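Kelmendi Street Community Kitchen, Rolovville
Monthly safety walk-through, with comments
Date: 03/09/2023
Walked by: Rasha Awwad
Second pair of eyes: Garnet Doucette

Exits and aisles

Front door opens fully, no sticking: OK. Garnet planed the bottom edge last month and what a difference!
Back door clear inside and out: OK
Exit sign lit: OK
Aisle between prep tables and ovens clear: FIX. Two flour bins were parked there again. They roll, so please roll them back under the shelf.

Fire and gas

Extinguisher by the range, needle in the green: OK
Extinguisher by the back door: OK, but the tag runs out in December. I've put in the request.
Gas shutoff labeled and easy to reach: OK. The new label is huge and I love it.
Hood filters: FIX. Greasy on the left side. Soak overnight, dry completely, then refit.

Cold storage

Walk-in at or below 40 F: OK
Raw meat on the bottom shelf: OK, all 3 bins
Everything dated: mostly. The soup people are doing a beautiful job with their labels (thank you, thank you). The sauces need to catch up.
Door gasket: OK

Cleaning and surfaces

Cutting boards free of deep grooves: FIX. I pulled 2 for replacement, and Garnet thinks a third is close.
Sanitizer buckets mixed fresh and tested with strips: OK
Sponges and cloths kept apart by job: OK. Raw prep, dishes and tabletops each have their own hook now, and people are using them!
Spray bottles labeled: OK, except one of Plurkine degreaser with the name rubbed off. Relabeled on the spot. 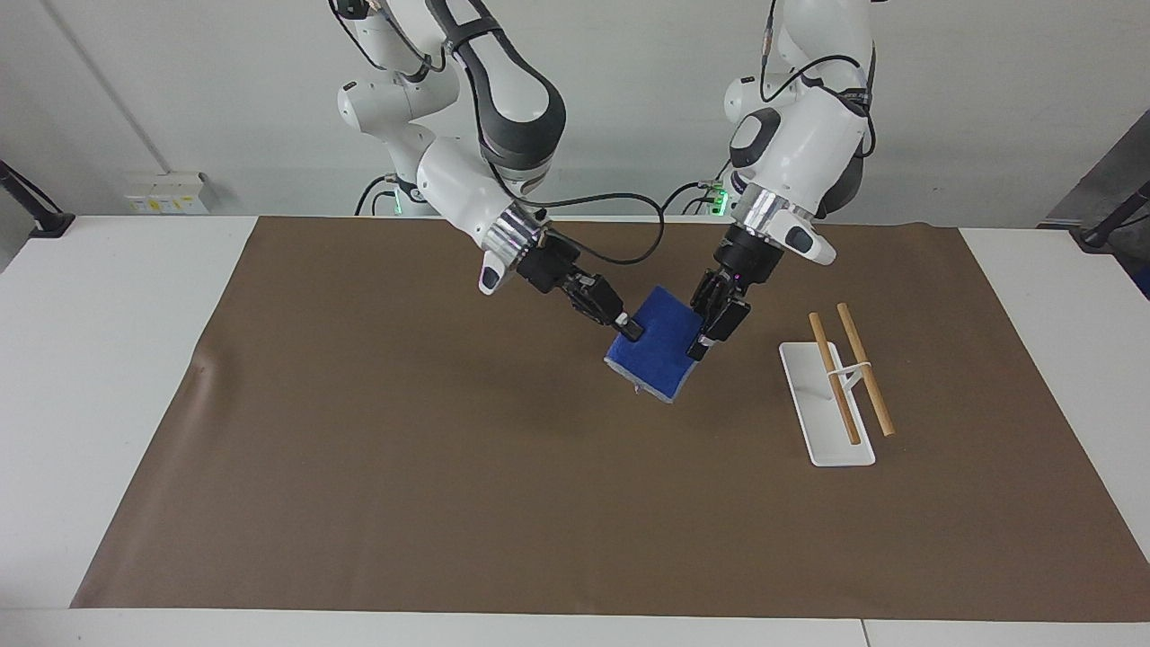 Floors and electrical

Mats flat, no curled corners: FIX. The one at the dish sink has a corner that catches toes. Swap it with the spare from the hall closet.
Drain covers seated: OK
Outlets near sinks trip and reset with the test button: OK, all 5
Mixer cord: OK. Unplug before you change the attachment, every time, even if you're quick.

First aid

Kit stocked: low on blue bandages and burn gel
Eyewash bottle sealed and in date: OK
Emergency numbers posted by the phone: OK

Overall this was our best walk yet and I was grinning by the time we got to the mop closet. Garnet has the mat and the filters, I'll order the boards and bandages. Initial next to each FIX when it's done.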